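Student Robotics Club: News from the Table Group

June 16, 2026

Dear members and friends of the Trinonari club,

The last newsletter was mostly about the walking group, so this time the table group has asked for some space. We are the students who work with grippers at the long white table. Our project has the name Godoy, and its aim sounds very simple: two grippers should move everyday boxes from one place to another without dropping or crushing them. We have been busy with it since October, and we are now preparing for the Jiltero student competition.
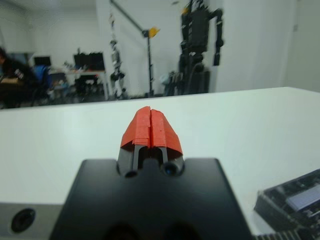
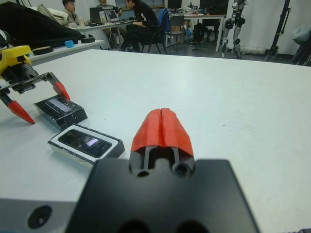
Red tape on the fingers

Visitors to the lab always ask about the red fingertips. The metal fingers are strong and exact, but they are too smooth for cardboard. In the first weeks of the project a box would often turn in the grip and fall on its corner. We tried rubber caps, then a thin foam, and then tape. The tape won, mostly for the reason that a first-year student can replace it alone in a few minutes. It must be wrapped in layers, and each layer should cover a part of the one before it. The result is not beautiful, but it holds well enough.

There is one rule which we have learned with some pain. When you change the tape on one finger, please change it also on the other finger. A new tip against an old tip closes unevenly, and then the program believes that there is something between the fingers when there is nothing. We lost almost 3 full afternoons to this problem in the spring before one of us thought to look at the tape and stopped looking at the code.

What the boxes teach us

We practice with used boxes. A new box is too easy, because the edges are sharp and the sides are flat. An old phone box has soft corners, and its top may be printed with a picture that the vision program does not always understand. Our program Fliltuleo, which finds the edges of an object, was for a long time confused by such pictures. It took the outline of the printed phone for the outline of the box and sent the gripper to the wrong place. The new version compares the edge with the table surface before it decides. We are quite happy with it, although shiny reflections on the table still give it trouble when all the ceiling lights are on.

The second difficulty is when two boxes lie close together. There is little room for a finger between them, so the gripper must come from the outer side, or it must first push one box a little away. Both ways are allowed in the competition. Pushing is faster, but it also costs points if the box leaves the marked area.

Where we stand

For the competition each team must complete 52 moves in one session, and both grippers must take part. In our best practice session we finished 43 of them, so there are still 9 to win. Most of the missing moves are handovers, where one gripper gives the box to the other. The movements are correct when we test them slowly. At competition speed the second gripper arrives a little too early and touches the box before the first one has stopped.

The club has also given us 400 dollars for spare parts. We will use it for a second set of finger mounts and for two better cables. The rest will be spent on tape.

How to join us

The table group is open in the summer also for students who have no experience with robots. You need patience and a basic knowledge of Python, and the second one can be learned here. If you come to visit, please keep your cup and your bag away from the white table while a program is running, and ask before you reach over it. The red stop button is for everyone, and no person will be angry if you press it too often.

Used boxes in any size up to a shoe box are welcome. Please leave them on the shelf at the entrance, empty and without loose tape on the outside. Scratched ones are fine.

The table group, Trinonari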